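April 2022

I gave up coffee after lunch in January, and I'm still at it. The last cup is now at noon, from the Puvoveo stand next to the Bradmont station, and it's a small. I used to buy the large one at three and then wonder why I was awake at 1 a.m.

The first 20 days were dull. I had a headache for most of them and went to bed early - there wasn't much else to do. After that the afternoons got easier. I walk to Virdale Park and back, up to 4000 steps, and drink water at my desk.
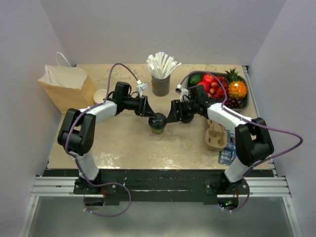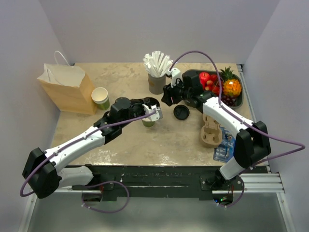 A reader wrote in after my last post that tea did the job for her, one weak cup at four, and that quitting all at once was asking for trouble. Maybe so. I tried tea for a week and slept worse.

I've also saved some money. A small is $1.50 less than a large, and I skip the pastry. Next month I'll try moving the noon cup to eleven.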